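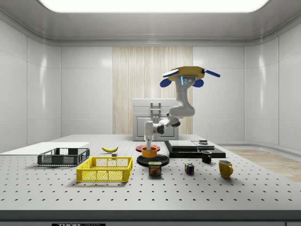 The distance filter in Brernden stopped matching its own setting after the June update. I have mine at 14 miles, and profiles at 311 miles still show up in the main stack. The new Settings page is as crowded as that optical table, everything out on one surface, and it took me a while to find the second location switch under Privacy. Turning it off changed nothing. Android, paid tier, reinstalled 2 times. Is the filter a hard limit or a preference?

gridlock_k
Preference. There's a toggle called "Expand when I run out," and the update reset it to on. It's under Discovery, below the age slider. Turn it off, force close, reopen.

paperweight88
It isn't only the toggle. Mine is off and I still get out-of-range profiles. Those are people who already liked you. The app ignores distance for incoming likes.
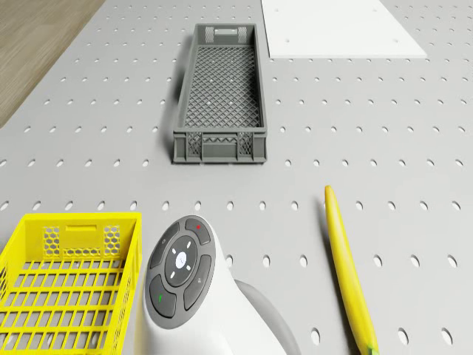

Posted by lowbattery, October 2019

Disagree with paperweight88. I tested this with two accounts, one of which had never been liked by anyone, and the far profiles appeared on both. My reading is that distance is computed from the last stored location, and the stored location only refreshes when the app is opened with GPS permission. Someone who flew out of town and hasn't opened it since will pass your filter. Once they do open it, the card gets relabeled with the new distance but stays in your stack.
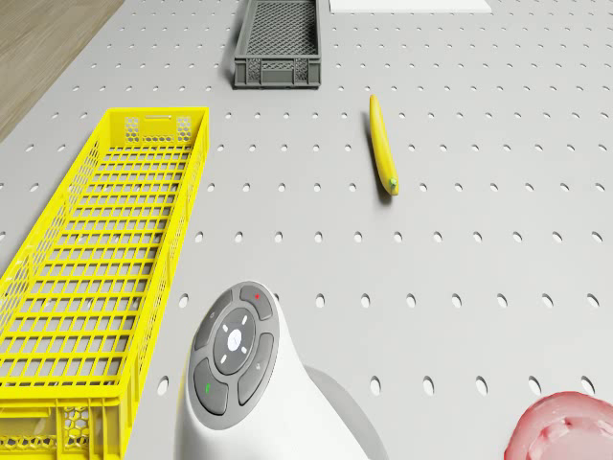
The stack itself is cached on the phone, so the relabeled cards don't go away until you clear it. Clear the cache, not the data. Clearing data logs you out and you lose unsent drafts.

paperweight88
That explains a few cards. It doesn't explain 311 miles on a fresh install. A reinstall wipes the cache.

gridlock_k
Unless Android backup restored it. Check that first.

original poster
Backup was on. Toggle was on too. Turned both off, reinstalled, and the farthest card is now 14 miles. Support ticket 3971 is still open and the only reply was a link to the FAQ.

lowbattery
Same FAQ that still has the old menu names. Maltico at least lets you mark distance as a dealbreaker, though the free version hides it.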